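ノート 13　4月　プッシュリム径の比較(343と353)
Nokden工房、奥の作業台とローラー室。午後はBrirnthorpeのトラック

朝 8:40
やっと353のリムが両輪ぶん揃った! ずっと待っていたやつ。届いた箱を開けて最初にやったのは、ノギスではなく指でぐるっと一周なでること。溶接の盛り上がりが内側に少しあるけれど、手袋が当たる面はきれいに落としてある。これなら下処理は軽くて済みそう。

今日の目的を書いておく。Itziar Montesさんの競技用車いす(フレームはTuの長いほう)に、いま付いている直径343 mmのリムと、新しい353 mmのリムを付け替えて、スタートの出足と後半の伸びがどう変わるかを見る。本人の希望は「出足がほしい、でも後半を捨てたくない」。そりゃそうだよね、とSơn Hồさんと笑ったけれど、差が10ミリならその両方に近いところがあるかもしれない。

理屈のおさらい(後で自分が読むので)。
リムが大きいほど、同じ力で押したときに車輪に伝わる回転力が大きい。自転車でいえば軽いギア。かわりに同じ車速で走るとき、手はリムの周りを速く動かなければならない。353を343で割ると1.03に少し届かないくらい。つまり手の速さにして3パーセント弱の違い。数字で見ると小さいのに、選手はこれをはっきり感じる。前にItziarさんは目を閉じたままローラーで漕いで、左右どちらのリムのゴムが新しいか当てた。あの手の感覚を前にすると3パーセントは大差だと思う。

9:15
ゴム貼り。Celachのシートを使う。前回の反省は接着剤を一度に塗りすぎたこと。乾く前に端がずれて、継ぎ目に段ができた。今回は薄く塗って、待って、もう一度薄く塗ってから貼る。

手順のメモ
リム表面を400番で荒らす。円周に沿って動かさず、斜めに。
脱脂。布は白いものを使い、黒い色が付かなくなるまで替える。
接着剤一回目。指で触って糸を引かなくなるまで放置。
接着剤二回目は一回目よりさらに薄く。
継ぎ目はバルブ穴の反対側に置く。斜め切りにして、進行方向に対してめくれない向きに重ねる。
当て木とゴムハンマーで押さえる。引っ張りながら貼らない。

最後のは大事で、引っ張って貼ると見た目はぴしっと決まるのに、使っているうちに縮んで継ぎ目が口を開ける。去年それで練習を一回つぶした。左右で継ぎ目の重ね方向が逆になることも忘れずに。左輪を貼り終えたところでSơnさんに見てもらい、合格をもらった。うれしい。

10:30
乾き待ちの間に手袋の話。いまItziarさんが使っているのは樹脂を手の形に合わせて固めた硬い手袋で、親指の付け根から人差し指の側面にかけての面がリムに当たる。当たり面の角度は343のリムに合わせて削ってきたもの。リムが大きくなれば、手が触れ始める位置が半径で5ミリ外に出る。肩から見れば、リムの一番上が5ミリ近くなる計算になる。座面を動かさなければ肘の曲がりがほんの少し深くなる。

Sơnさんの意見は「手袋はまず触らないで走ってみよう」。賛成。リムと手袋を同時に変えたら、何が効いたのかわからなくなる。座面も触らない。タイヤの空気圧も同じ。前輪の向きを決めるコンペンセーターの設定も、前回の練習のまま固定。変えるのはリムだけ!

こういうところを守れるようになったのは、ノート6のころの失敗のおかげだと思う。あのときは座面の角度とリムと膝のストラップをまとめて変えて、タイムが良くなって大喜びして、次の週に元のタイムに戻って、理由が誰にも説明できなかった。

11:20
ローラーで343の基準を取った。まだ古いリムのまま。十分に体を温めてから、静止からの全力発進を何本か、間にたっぷり休みを入れて。Itziarさんの調子は良さそうで、漕ぎ始めの一発目の音がいい。「パン」と乾いた音がする日は当たりが合っている。「ズッ」と引きずる音が混じる日は手首が寝ている。音を録っておいて後で波形にしてみたいと前から言っているのに、まだ手を付けていない。次のノートまでにやる。

発進時の見どころは三つ目までの漕ぎ。一つ目で止まっている車輪を動かし、二つ目で拾い、三つ目からリズムになる。343だと二つ目が少し苦しそうに見える。手がリムの下まで押し切る前に力が抜けて、早めに離している。本人も「二つ目が重い」と言う。今日の仮説はここで、353なら二つ目を最後まで押し切れるのではないか。

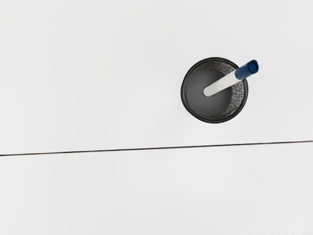
リムを大きくすると、最高速は必ず落ちるのか。

落ちるとは限らない。大きいリムでは同じ車速を保つのに手を速く動かす必要があるので、手の速さが上限になっている選手なら最高速は下がりやすい。力が足りずに押し切れていない選手の場合は、一漕ぎの仕事が増えて、かえって速度が乗ることもある。

これは先月の勉強会で高校生の選手から出た質問で、その場ではもっとまごついた答え方をしてしまったので、書き直しておいた。次に聞かれたらこれで行く。

11:55
リム交換。取り付けタブのボルトは対角に少しずつ締める。片側から順に締めると、リムがほんのわずかに偏心して、回すとゴムの面が波打つ。ダイヤルゲージを当てて振れを確認。右輪は一発で入った。左輪は一度ゆるめてやり直し。タブの裏に古い接着剤のかけらが噛んでいた。爪でこそげ落としたらすっと座った。こういう小さいものが効くんだよなあ。

車輪のキャンバー(上が内側に倒れている角度)は変えていないけれど、リムが大きくなると上端が体に近づく向きにも動く。肘の内側がリムに擦らないか心配していた。Itziarさんに乗ってもらって、空の手でゆっくり一周ずつなぞってもらう。擦らない。袖を長いものに替えても大丈夫。ひとまず安心。

12:10
ローラーで353の初漕ぎ。

一漕ぎ目で本人が声を出して笑った。「軽い!」。いや、軽いのは計算どおりなんだけれど、目の前で人が笑うと計算の何倍もうれしい。二つ目の漕ぎも下まで押している。見ていてわかるくらい手がリムに長く付いている。

ただし、速度が上がってくると手が忙しい。リムに当てにいくタイミングがやや早くて、リムの頂点より手前に当たっている。ブレーキになるほどではないにしても、音に「カッ」という高いのが混じる。慣れの問題か、手袋の角度の問題か。ローラーだけではわからないので午後に持ち越し。

Sơnさんのメモから写し:肩の上がり方は343のときより小さい。首の力みも少なく見える。後半で呼吸とリズムがずれる。343では二漕ぎに一回で吐いていたのが、353だと途中で迷っている。

呼吸のことは私は全然見ていなかった。さすが。

昼
おにぎり。Itziarさんは豆のスープ。食べながら手の皮の話になって、冬のあいだに親指の付け根にできた硬いところが今年はあまり割れていないそうだ。手袋の内張りを替えたのが効いているのかもしれない。内張りは引き続き同じもので。

14:00 Brirnthorpe
風は弱く、バックストレートで少し向かい。路面は乾いている。トラックの内側では走り幅跳びの子たちが助走を合わせていて、にぎやかで良い。

やることは200 mを、まず353で、長い休みをはさんで343に戻して、さらに休んで353でもう一度。本当は順番を入れ替えた日をもう一日作らないと疲れの影響を分けられない。今日は一日目と割り切る。

車輪ごと替えられるように、343を貼った予備の車輪を持ってきた。タイヤの銘柄も空気圧も揃えてある。現地でリムのボルトを触らずに済むのは本当に楽! この方式を言い出したのはSơnさんで、最初は車輪がもったいないと思ったけれど、撤回する。

一回目、353
発進はローラーで見たとおり。三つ目の漕ぎでもう前に出ている感じがある。カーブに入るところでコンペンセーターを叩くタイミングが早くなって、本人が少し内に寄りかけた。速度が早く乗るぶん、カーブが早く来る。考えてみれば当たり前なのに、ローラーでは絶対に見えないことなので、来てよかった。
カーブを出てからの直線は、手が追われている。本人の言葉では「階段を小さい歩幅で駆け上がっている感じ」。うまいこと言う。

二回目、343
戻すと今度は重く感じるらしい。発進の二つ目で、いつもの抜けがはっきり出た。比較対象ができると欠点がよく見える。そのかわり後半の直線は落ち着いていて、一漕ぎごとに車体がすうっと伸びる。見ていて気持ちが良いのは、後半だけならこちら。

三回目、353
ここで一つだけ声をかけた。「後半は手を急がせないで、当てる場所を頂点の少し先に」。これが効いた。「カッ」の音がほとんど消えて、手の戻しに余裕ができた。呼吸も二漕ぎに一回で通っていたとSơnさん。三回目で疲れているはずなのに、終わりの直線の形は一回目よりずっといい。

タイムは別紙の表に三回分とも書いた。ここに書くと自分がそればかり見るので書かない。本数が少なすぎるし、風の分もある。今日の収穫は形のほう。

15:30 片付けながら三人で話したこと

Itziarさん:353を続けたい。発進で前に出られると、その後の気持ちがまるで違う。後半の忙しさは練習で慣れる気がする。ただ、長い距離では343に戻すかもしれない。

Sơnさん:続けるなら手袋の当たり面を少し立てたい。いまの角度だと、大きいリムには手前で当たりやすい。削るのは一度にほんの少しずつ。まず予備の手袋で試す。

私:賛成。加えて、呼吸のずれが本当に消えたのか、もう少し長い距離で見たい。それから、間の寸法のリムという手もあるけれど、それに飛びつくのは353に慣れてからでいい。慣れる前に変えたら、またノート6になる。

途中で、リムの断面の太さの話も出た。直径ばかり気にしていたけれど、太さが変われば手袋の当たる幅が変わる。今回の353は343と同じ太さの管なのでそこは揃っている。ゴムの厚さも同じシートから切ったので同じはず。はず、と書いたからには測る。工房に戻ってすぐ測った。ゴムを含めた太さは左右とも揃っていた。よし。

17:10 工房
353のゴムの点検。継ぎ目はめくれなし。右輪の外側に、手袋の樹脂が薄く移った跡が帯になって付いている。この帯がとてもいい情報になる! 帯の幅と位置で、手がどこに当たっているかが全部残る。左輪の帯は右より少し内寄り。左の手首が右より寝ているのかもしれない。前から左の手袋のほうが早く減ると聞いていたのと合う。343の予備輪も見たら、やっぱり左が内寄りだった。リムの大きさではなく本人の癖か、手袋の左右差か。

帯は消さずに紙を当てて鉛筆でこすり取った。拓本みたいで楽しい。ノートの裏に貼っておく。今後は練習のたびに拓本を取ることにする。紙は薄いほうがよく出る。和紙っぽい包み紙が一番よかった。

接着剤の残りは少ない。次の貼り替えの前に発注すること。Celachのシートはもう一台ぶん切れる長さが残っている。

次回までにやること
予備の左右の手袋、当たり面を少しだけ立てる(Sơnさん)。
削る前の形を石膏で取っておく(私)。元に戻れないのは怖い。
コンペンセーターの叩き始めの目印を、カーブ入口で決め直す(Itziarさん、次の練習で)。
発進音の録音。マイクの置き場所はローラーの枠に固定しない。振動を全部拾う。
順番を入れ替えた二日目。343から始めて353、そして343。休みの長さは今日と同じに。
左輪の帯が内寄りの件、手袋の左右を測り比べる。

19:20 追記
帰り際にItziarさんから短い連絡。「肩がいつもより疲れていない、二の腕の裏は疲れている」。おもしろい! 押し切る最後のところを使えている疲れ方だと思う。ただ、明日の朝になってどこが張るかのほうが信用できるので、朝にもう一度聞くことにした。Sơnさんにも転送済み。

もう一つ。ボルトの増し締め、353の左輪で一本だけわずかに回った。走行後の確認を手順に入れる。表の一番上に赤で書いた。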